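Working on the Deck: Frequently Asked Questions

Guests at our house in Privville often ask if they may work outside. Yes, you may, and many do so from the first warm week. These are the questions I receive most, with the answers as I give them at breakfast.

Can I use the deck table for my laptop?

Yes. The large round table is for everybody in the house. You don't need to reserve it, but please don't leave your things there overnight to keep a place.

Is there enough room for two people?

Two people with laptops can sit well, one on each side, and there is still space for a cup and some papers between them. If you have large drawings or many books, the dining room is better.

The glass is not smooth. Is it a problem?

For typing, no. For writing by hand, yes, a little. The pen follows the ripples and your letters become strange. Put a notebook or a folded newspaper under your sheet. A mouse also works badly directly on this glass, so bring a mat.

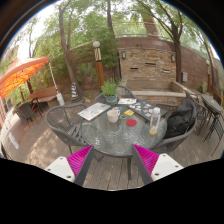 Text and answers: Wenche Rønning
Last revised Sunday, March 13, 2022

Should I use a coaster?

Please do. The red one and the beige ring live on the table, and more are in the kitchen drawer under the kettle. Glass is easy to wipe, but a cup without a coaster makes an unpleasant noise when you put it down, and your neighbour is perhaps in a call.

Can I see my screen in the sun?

It depends on the hour. Part of the deck is in shade, and the shade moves. The orange umbrella helps also, though it gives a warm colour to everything under it. If you edit photographs, choose another place — Ignacio Yazzie stayed with us in July and corrected a whole wedding before he noticed.

May I move the umbrella?

Ask me first, please. The base is heavier than it looks, and it scratches the planks when it is pulled. You may close the umbrella yourself when the wind comes.

Where do I put my bag?

Over the back of your chair is fine. The wicker chairs are strong enough for a normal bag. I don't recommend the floor, as small things like pens and memory cards fall between the planks and we can't get them back.

Is there electricity outside?

No. Charge your computer before, or take a break indoors. We do not allow extension cables through the door.

What if I need to make a telephone call?

Take the small bistro table, on the other side of the deck. It has place for one laptop or one lunch, and you will disturb the others less.

Can I pick from the herb pot?

A few leaves for your tea or your water, with pleasure. Don't take the top of the plant, and don't give it the rest of your coffee.

What must I do when I finish?

Take your cups and bottles to the kitchen, and put loose paper and sticky notes in your bag. Push the chairs in. When rain is expected, bring the coasters inside too.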